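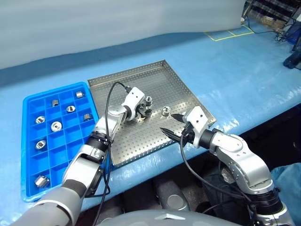

Week 6: Receiving and Storing Small Parts
Notes for Stockroom Practice, Bianka Kocsis
6 min read

Last week we dealt with purchase orders. This week covers what happens between the truck and the shelf. Read the notes before Saturday and bring your copy of the bin card exercise.

1. Checking a delivery

A delivery gets checked twice. The first check is at the door and takes a few minutes: number of cartons, visible damage, the name on the label. You sign for cartons only. If the driver's sheet says anything about the contents, write "contents not checked" next to your signature.

The second check is at the bench. Open one carton at a time and compare it with your own purchase order. Do not work from the supplier's packing slip. The slip tells you what the supplier thinks was sent, and if the picker made a mistake the slip often repeats it.

Write down shortages the same day. Most supply terms give a short window for claims, and the window starts at the signature.

2. Counting by weight

Counting fasteners by hand is slow, and people lose their place. Most stockrooms weigh them. The method:

Count out a sample by hand. Use 50 pieces for ordinary hardware.
Weigh the sample and divide to get the unit weight.
Weigh the whole lot, less the container.
Divide the lot weight by the unit weight.

Worked case. A sample of 50 spacers weighs 100 grams, so the unit weight is 2 grams. The lot weighs 2,900 grams without its tub. The count is 1,450.

The usual errors are forgetting the container and using a sample that is too small. A third one is mixing plated and unplated parts, which do not weigh the same even when the drawing number matches. Oil on the parts also adds weight. If the lot is oily, take the sample from the same lot and leave it oily.

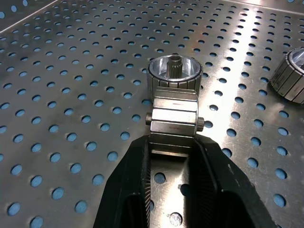

Weighing does not tell you whether the parts are right. Pull a few from different depths in the container and check them against the drawing or a known good part. Record which ones you pulled.

3. Bin locations

A location code should take you to one place. The Pralmont warehouse we looked at in week 2 uses aisle, bay, shelf and bin, in that order, and the order never changes. Read the code aloud from left to right and you are walking from the largest area to the smallest.

Fixed location means each item has a permanent home. It is easy to learn and wastes space when stock is low. Random location means an item goes wherever there is room, and the record says where. It fills the shelves better, but if the record is wrong the item is lost. Many small stockrooms use fixed bins for fast movers and random bins for the overflow.

Do not fill a bin to the top. The Pralmont rule is up to 70 percent. Above that, parts spill into the next bin when someone reaches in.

4. Rotation and the bin card

Put new stock behind old stock. For small parts in open bins this is hard to do, so use two bins. Issue from the front bin until it is empty, then move the rear bin forward and reorder. The empty bin is the signal.

The bin card shows the item number, the location, each receipt, each issue and the balance. Use ink. If you make a mistake, draw one line through it and initial it. A card with erased figures cannot be used to settle a difference later.

When the card and the shelf disagree, count again before you change anything. Then look at the last few entries. The most common cause is an issue written on the card for the item next to it.

Exercise

Your card for item Cletudix shows a balance of 70. The bin holds fewer. List the records you would look at, in order, and say what each could show. One page, handwritten is fine.

Next week: cycle counts. The May count sheets will be handed out in class.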